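Ernier Community Boards > Play Materials and Storage > Baseplates on shared tables

Baseplate placement and brick order for shared tables

rferraro
Moderator
Members are asked to comment on the table layout proposed for the Standberg room. The large gray baseplate is to lie flat on the bare wood, without tape or mat. Loose bricks are to be set out along the front edge, one of each color where possible, before a session begins. The present stock list shows 1,592 bricks, of which 587 are sorted by color. The remainder will stay in the Longo drawers until August.

Two views of a table with the gray plate on it; a row of bricks is in both.
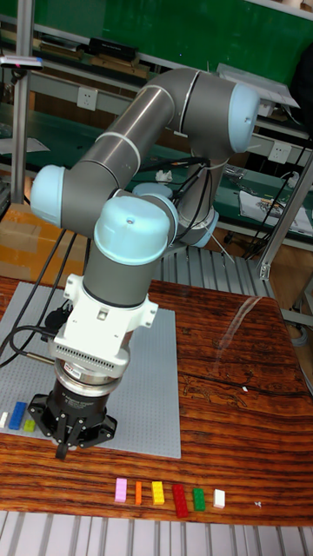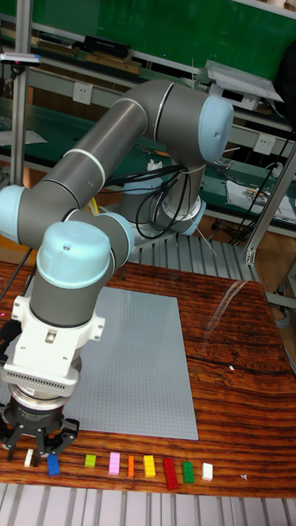 Comments are requested on two points: whether the plate should be fixed to the table, and whether the row should follow a set color order.
Rebecca Ferraro

veltinier_stock
I do not support leaving the plate unfixed. A large plate on a smooth tabletop will slide when a brick is pressed down near its edge. Removable putty at the corners is sufficient and leaves no mark on the wood.

tallow18
With respect to the previous reply, putty was used in our room for 15 months and it did leave a mark. The finish had to be redone in two places. A thin rubber sheet is preferable, cut slightly smaller than the plate.

veltinier_stock
That may depend on the finish. Ours is oiled – I cannot speak for varnish.

m_oakes
On the second point, a set order is not necessary. It adds time to the setup and is lost as soon as the first brick is picked up. I would ask instead that long bricks be kept apart from the short ones.

rferraro
Moderator
Thank you. The rubber sheet will be tried first, and the color order will be left to whoever sets the table. The request concerning long bricks is noted, and I would like to hear from other rooms before it is added to the setup sheet.

tallow18
We keep ours in one row and have had no complaints. Please post the sheet dimensions once they are settled.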